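Zalluteo pilot opens its books, and the numbers are fun to read
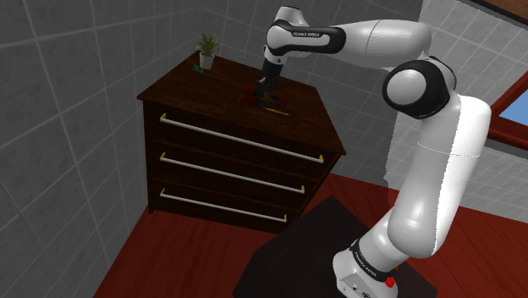
Jeferson Dantas wrote in within minutes of our last issue going out to ask whether a town token that can't be cashed out is a cryptocurrency at all, or just a gift card with extra steps. Fair question! He also wanted to know who holds the dollars behind it, and the new report finally gives a proper answer to both.

Quick recap if you joined us after December: Zalluteo is the local payment token that shops in Falcão have been taking at the register since winter. One token is worth one dollar, always, and you load it from a phone or at the counter of the Skutis credit union. The part I love is that the reserve sits in a plain old savings account at Skutis, and anybody can look up the balance and compare it with the number of tokens out there. I did it twice this week and it matched both times (yes, this is how I spend my evenings).

So, the report. There are now 192 shops and stalls signed up, and the average merchant fee is 8 cents a sale, flat. If you sell coffee or bus snacks, you know what card fees do to a small ticket, so that flat fee is a big deal. Roughly 2150 people used the token at least once last month, which is a lot more than I would have guessed for a town that size.

Back to Jeferson's question. The tokens do run on a blockchain, a small one kept by Sestix, and shops can cash out to a bank account with a one-day wait. Shoppers can't, at least for now. They can spend tokens or send them to each other, and that's it. Vesna Radonjić pointed out on our message board that this makes it feel closer to a prepaid card in the eyes of the law, and she thinks the pilot should ask the state for a clear ruling before it grows any further. I agree with her on that one. A written ruling would help the next town too, and I'd much rather see it early than after a fight.

The weak spot is lost phones. The report lists 20 cases where someone lost a phone and had to wait for a new wallet, and a few of those waits were long. Sestix says a faster recovery process is being tested with Skutis staff, with a paper backup code you can keep in a drawer at home. I can't wait to try it!

The full report is free to read at the Skutis counter and on the pilot's own page. If you've paid with Zalluteo, or you run one of the shops, please write and tell me how it went. I'm collecting stories for the next issue and would especially like to hear from the market stalls.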